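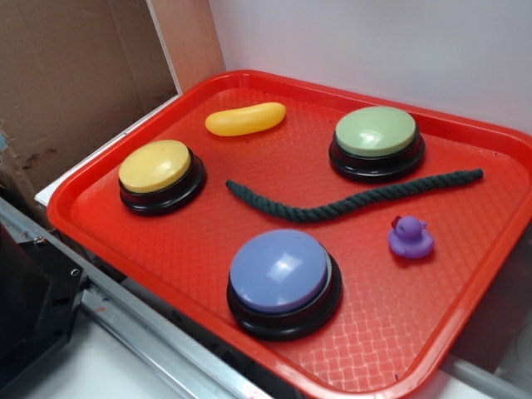

Why Do Things Float?

Have you ever dropped a pebble in a pond and watched it vanish – plop! – while a huge log bobbed along like it was on vacation? The log is way heavier, so what's going on?

It comes down to pushing! When something goes into water, it shoves some water out of the way. The water pushes back, and that upward push is called buoyancy (say it: BOY-un-see). If the push is as strong as the object's weight, the object floats!

A pebble is small but packed tight, so it can't move much water. A ship is made of heavy steel, but it's shaped like a giant bowl full of air – it moves a LOT of water, and the water pushes back hard enough to hold it up.

Try it! Roll some modeling clay into a ball and drop it in the sink. Down it goes! Now squish the same clay into a little boat with tall sides. How many pennies can it carry? My best boat held 19 before it sank!

Written by Imelda Policarpio
Last updated: 01/01/2026
64 shares | 5 comments
Back to top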